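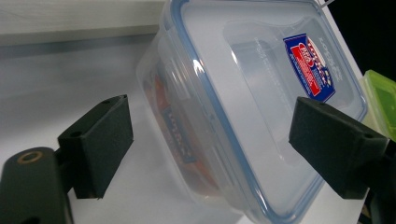
¿Se puede cantar una canción en otro idioma sin hablarlo?

Se puede, con una guía fonética hecha por ti y bastante paciencia. Lo difícil no son las palabras sueltas, es cómo se pegan unas a otras.

Va el método que usamos en el coro de Paredes para preparar temas en francés, portugués y lo que caiga. Lo escribo rápido, antes del ensayo.

Qué hace falta

La letra original impresa, a doble espacio. Una grabación clara, mejor de estudio. Lápiz (boli no, vas a borrar mucho). Un reproductor que baje la velocidad sin cambiar el tono. Yo uso Dekach, vale cualquiera.

Paso 1. Escuchar sin leer

2 veces entera, sin papel delante. Solo para saber dónde respira el cantante. Luego ya con la letra, marca cada respiración con una rayita vertical.

Paso 2. Entender de qué va

Una traducción literal, fea, línea por línea. Escríbela debajo. Si no sabes qué palabra es "nunca" y cuál es "casa", vas a poner el énfasis en cualquier sitio y se nota muchísimo.

Paso 3. La guía fonética

Encima de cada línea, cómo te suena a ti. Con tus letras, no con el alfabeto fonético salvo que ya lo manejes. Ojo con el francés: las vocales nasales las marco con una tilde de la ñ encima, y la "u" francesa con un círculo. Las letras mudas, tachadas. Pero cuidado, en canción muchas "e" finales que al hablar no suenan sí se cantan, porque tienen su nota. Hay que fiarse de la grabacion.

Paso 4. Los enlaces

Un arquito entre palabras que van unidas. "Les amis" suena "lesamí", con la s vibrando. Sin esto queda a trozos.

Paso 5. Hablar antes de cantar

Recitar con el ritmo, sin melodía. A velocidad 70 si hace falta, y subiendo hasta llegar a 100. Estrofa por estrofa. Cuando salga sin mirar, metes la melodía, no antes.

Paso 6. Grabarte

Con el móvil. Da vergüenza, ya. Escucha tu versión y la original seguidas y apunta solo 2 fallos. Corriges esos y vuelta a grabar.

Fallos típicos

Copiar también los adornos del cantante. La guía es para la pronunciacion, el fraseo es tuyo.

Aprender la fonética de una web sin comprobarla. Muchas están hechas para angloparlantes y nos despistan.

Dejar el estribillo para el final porque "ese ya lo sé". Es lo que más se oye!

Cuánto se tarda

Una canción lenta de tres estrofas, 7 tardes de rato corto. Las rápidas, más. Para la muestra de mayo empezad ya con el primer tema, las letras están en la carpeta de siempre.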